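Murska Standby Load Records

Version 8, released July 22, 2019
Maintainer: Imre Kozma
Checks and unit conversion: Piroska Szilágyi

Contents

Standby power readings from household equipment in 54 flats. Each flat has one CSV file, named by flat number. The set covers chargers, televisions, routers, kitchen appliances and desk lamps. Heating and hot water are not included.

Columns

flat_id – integer, matches the file name
outlet – free text, as written by the occupant
device – one of 27 classes, listed in classes.txt
watts_idle – mean over the logging period
watts_peak – highest single sample
switched – 1 if the device is fed through a switched power strip, otherwise 0
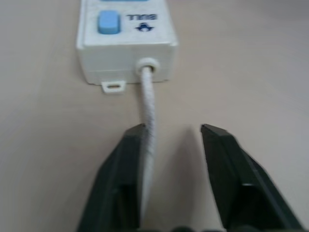
Fig. 1. Power strip with rocker switch, BULL brand.

Method

Readings were logged with Mészáros plug meters set to one sample per minute. Periods shorter than 500 minutes were dropped. Where several devices share a strip, the strip is logged as a single outlet and the device field is set to "mixed". The meter's own draw has been subtracted.

Files from before October used a comma as the decimal mark. These have been converted, but the outlet text was left alone and may still contain commas – use a parser that handles quoted fields. 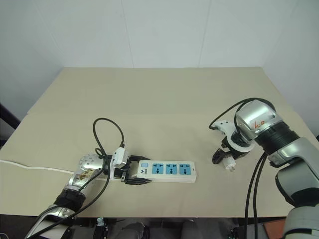 Fig. 2. White power strip on table.

Known problems

Flat 27 has no router entry. The peak values for class "charger" are unreliable below one watt. Two occupants used the same outlet name for different rooms; join on flat_id and outlet together with device.

Loading

The Gerik script reads the whole folder and writes one table. It needs Trisinix 8 or later. Run it from the top folder, as paths are relative.

Corrections should be sent to the maintainer with the flat number and row.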